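Part 4: Threading the belt

Okay, shorts are done, so on to the belt! I use the braided kind for all my summer stuff, and the steps are the same whether you bought the Skatmont or the Derkel.

1. Clear some table and lay the shorts out flat, legs spread. Don't fuss over getting them straight — mine usually end up at an angle and it makes no difference.

2. Find the leather tip. That's your leading end, and you'll push it through every loop. Go in at the first loop left of the button and pull a good length through before you try the next one.
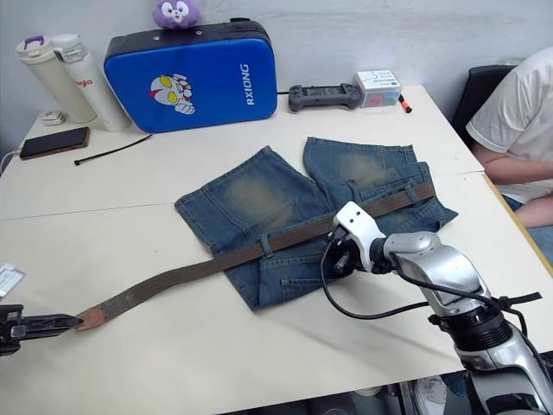 3. Keep one hand on the braid while the other pulls the tip. If you only pull, the whole pair of shorts comes sliding across the table with it (ask me how I know).

Note: these belts stretch. Pull gently and let the braid relax before you decide it's too short. My friend Shufen Fang sent back a perfectly good one in June.

4. At each loop, pinch the leather tab and ease it under the denim. The loop is stitched down tight at the bottom, so aim for the middle of the opening.
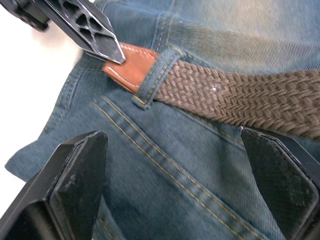 Caution: never use scissors or a pin to coax the tip through. You'll snag the braid, and a snagged strand keeps on pulling loose.

Taking it off again

Go slowly, buckle end first, and roll the belt up loosely.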